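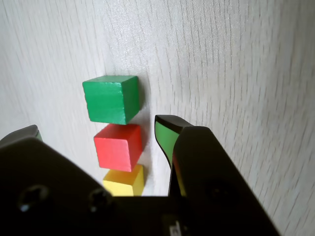

Figure 4. Small painted wooden cubes on a pale wood-grain surface.

4. Cleaning and Oiling Wood-Grain Work Surfaces

This section applies to Stadley tabletops supplied with the Kirik base. For tops with the Urex sealed finish, follow the cleaning steps only. Do not apply oil to a sealed finish.

4.1 Before you start

Check the finish code on the label under the rear rail. Code 1458 is an oiled finish. Any other code is a sealed finish.

You will need:
Two lint-free cotton cloths
Mild dish soap
Ekwueme surface oil, clear
A fine abrasive pad (oiled finish only)

CAUTION: Do not use bleach, ammonia, or scouring powder on either finish. These products lighten the grain unevenly and the damage cannot be sanded out.

4.2 Routine cleaning

1. Clear the top and wipe off loose dust along the grain.
2. Add a few drops of dish soap to a bowl of warm water.
3. Wring out the cloth until it no longer drips. Standing water can enter the joint between the top and the edge band.
4. Wipe the full length of the top in straight passes.
5. Dry at once with the second cloth.

Note: Painted items left in one spot for long periods may leave a faint color mark on an oiled top. Move them from time to time, or place a felt sheet under them.
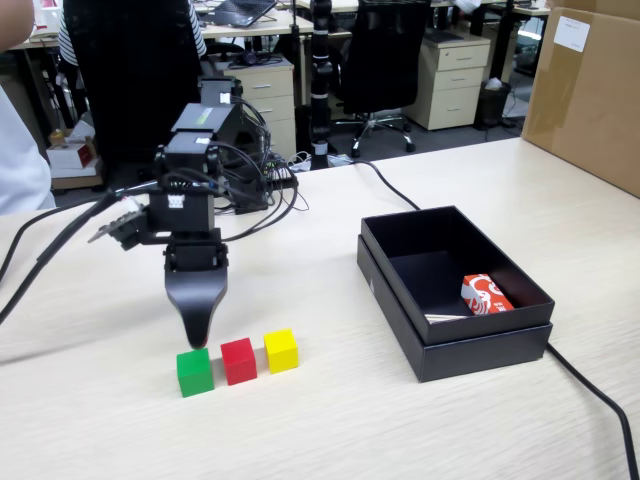
4.3 Applying oil (finish code 1458 only)

Oil the top when water no longer beads on it. In most homes and workshops this is twice a year. A new top needs a first coat before use.

1. Clean the top as described in 4.2 and leave it to dry for 4 hours.
2. Rub lightly with the abrasive pad, following the grain. Remove all dust.
3. Pour a small amount of oil onto a cloth — never directly onto the wood — and spread a thin, even coat.
4. Wait 7 minutes, then wipe off all the oil that has not soaked in. Oil left on the surface turns sticky and attracts dirt.
5. Leave the top uncovered overnight.
6. Repeat steps 3 to 5 if the grain still looks dull. Do not apply more than 2 coats.

WARNING: Cloths soaked in oil can heat up and catch fire without a flame. Lay them flat outdoors to dry, or store them under water in a closed metal container before disposal.

4.4 Dents and scratches

Light scratches on an oiled top can be rubbed out with the abrasive pad and a drop of oil. For shallow dents, lay a damp cloth over the spot for an hour, let the wood dry fully, and re-oil. Sealed tops cannot be repaired this way — order touch-up kit Urex 2 from your dealer.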